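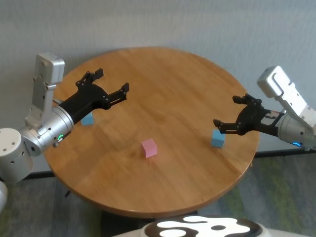 Round table top with a honey-colored finish.

4. Caring for the finish on your Bellora table

Wait until the top has been in the room for 24 hours before you apply any oil or wax. Keep the room above 60°F while you work.

4.1 First treatment

1. Wipe the top with a soft, dry cloth. Follow the grain.
2. Shake the bottle of Bellora care oil well and pour a small amount onto a clean cotton pad.
3. Work from the center outward in long strokes. Do not pour oil straight onto the wood.
4. Leave for 15 minutes, then wipe off all the oil that has not soaked in.
5. Let the top dry overnight before you put anything on it.

Note: One bottle is enough for two treatments of the top. The refill is part no. 477.

CAUTION: Cloths soaked in oil can catch fire on their own. Lay them flat outdoors to dry, or keep them under water in a closed metal can until you throw them out.

4.2 Regular care

Dust weekly. For sticky marks, use a damp cloth with a drop of dish soap and dry the spot right away. Repeat the oil treatment twice a year – May is a good month for the first one, before the air gets humid.

Do not use glass cleaner, bleach or scouring pads.

4.3 Light scratches

Rub with 3,000 grit paper, along the grain only, then oil as in 4.1. For deeper marks start with 2,000 grit.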